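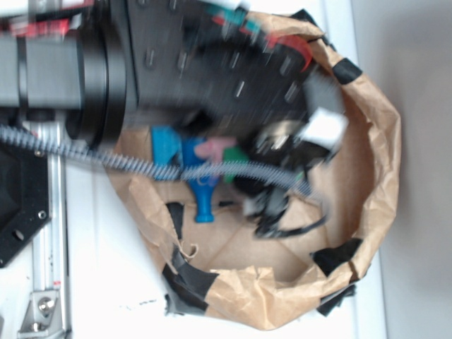 Arm reaching into the open paper bag, mixed items inside. Ticket 2249, bag unpacking.

11 Nov 2018
By Kalevi Lindqvist, Household Tasks Support, Skomorside

Subject: Unpacking routine stops before the bag is cleared
Product: Tosorer task software, bag and bin module
Reported by: Tapley site
Priority: Normal
Status: Open, workaround issued

Summary of the report

The Tapley site asks whether the bag unpacking routine may be listed as ready for the household chores trial in January. The site states that the routine removes rigid items from a paper bag without difficulty but often ends early when soft or tangled items remain. The log then records the task as complete. The site considers this a fault in the software. Support was asked to confirm and to advise on the trial.

Findings

1. The end-of-task check relies on the height of whatever is left in the bag. Straps and cables lie low on the paper and fall under the limit set for creases. The check therefore treats them as part of the bag. This is the behavior the Tapley site has described, and it has been reproduced at Skomorside.

2. Of 268 runs reviewed from the site log, 17 ended with a false completion. All of these involved flexible items. No false completion was found in runs with blocks or other rigid items only.

3. Kraft paper does not keep its shape. Each contact with the wall or floor of the bag changes the folds, and the stored surface map is then out of date. The module was written for the Ostitwood plastic bin, where one map at the start of the run is enough.

4. The arm hides a large part of the bag from an overhead view while it is working.

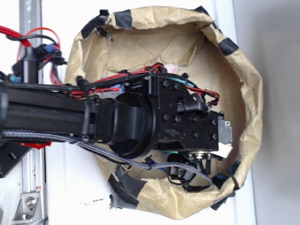
A surface map made with the arm in the work position should not be used for the end-of-task check. The site had changed this setting to save time – the default is to withdraw the arm first – and it has been asked to change it back.

Workaround

Set the map refresh to "after each pick." Set the withdraw delay to 4000 milliseconds before the final check. Tape the rim of the bag to the table before the run starts, and replace any tape that has begun to lift. Do not raise the crease limit, as this will increase the number of missed items.

Reply to the question on readiness

Support does not recommend listing paper bag unpacking as an unattended chore at this time. A person at home who empties a shopping bag looks in once more and feels along the bottom before folding it. The present routine has no equal to that second look. With an operator present to confirm that the bag is empty, the task may remain in the trial under the heading "assisted." Bin unpacking is not affected and may be listed as planned.

Next steps

The development group has been asked to provide a separate check for flexible items. No release has been assigned. The Tapley site is requested to repeat the mixed item runs with the workaround in place and to attach the complete logs to this ticket, including runs that were stopped by hand. The ticket will stay open until those logs have been reviewed.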